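Home Tips Tools Kitchen Contact
Search this site...

Gripper jams on small stuff, what went wrong for us

Bead strands are the worst. One slipped into a linkage and stalled the left jaw. Cut power first, THEN pull it out. Faustino didnt, pinched thumb, 2 stitches.
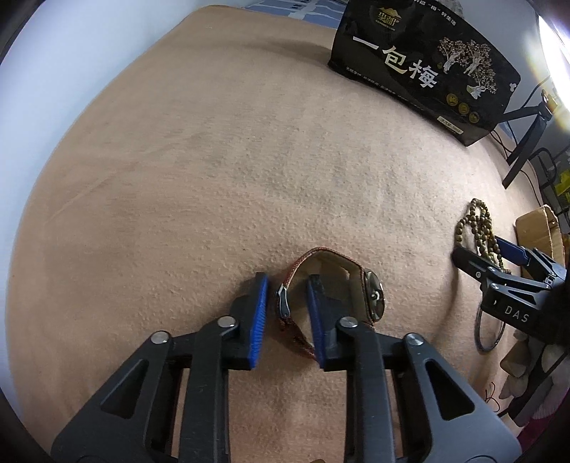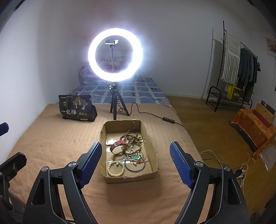
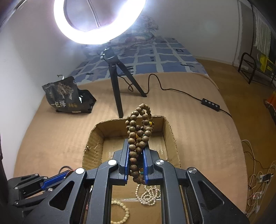 Sorting jewelry with the hand grippers, watch and prayer beads.

Check pivot screws after evry jam. Wipe pads. Keep cords away from the jaws. Still sticking after 10 tries, stop and swap it out.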